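Small Storage Deserves a Place in the Furnishing Standard

The Rivuston furnishing standard lists desks, chairs, shelving and lamps in some detail. It says very little about drawers. The Varby office considers this a mistake and asks that it be corrected at the next revision.

Residents in shared housing are given a table and are expected to keep it clear. In practice the table becomes the place where everything is kept, and rules about tidiness do not change that. In June our office reviewed 57 rooms at the Wijaya building. The complaint heard most often concerned small belongings: chargers, letters, medicine, bottles, keys. Open shelves do not suit such items, and large wardrobes swallow them.

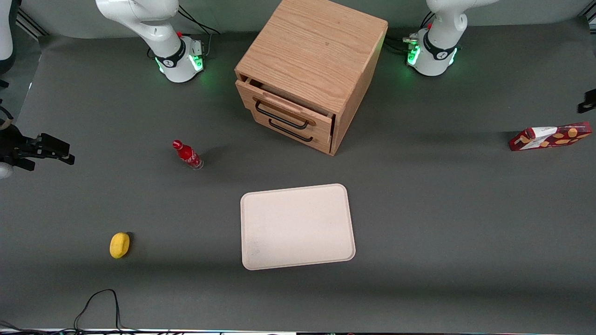 Varby, 13/07/2018

A small oak cabinet with drawers and plain black bar handles answers much of this need. It takes up a modest part of a tabletop. A bar handle can be gripped by people with stiff fingers, which a recessed pull often prevents. The color is quiet enough to sit on a gray surface without dominating the room.

Two objections have been raised. The first is cost. The Kallaser residence budgets 200 per room for minor furnishings, and a sound cabinet can be bought within that amount if cushions and wall prints are left to the resident's own taste. We believe they should be. The second objection is that drawers hide clutter and do nothing to reduce it. This is true, and we do not regard it as a fault. A resident's letters need not be on view to every visitor.

We would add one caution. A drawer left slightly open catches sleeves and collects dust, and cheap runners encourage the habit. The standard should therefore require runners that close fully with light pressure, and it should set a minimum depth for the lower drawer. Written comments on the draft wording may be sent to the Varby office under reference 1127.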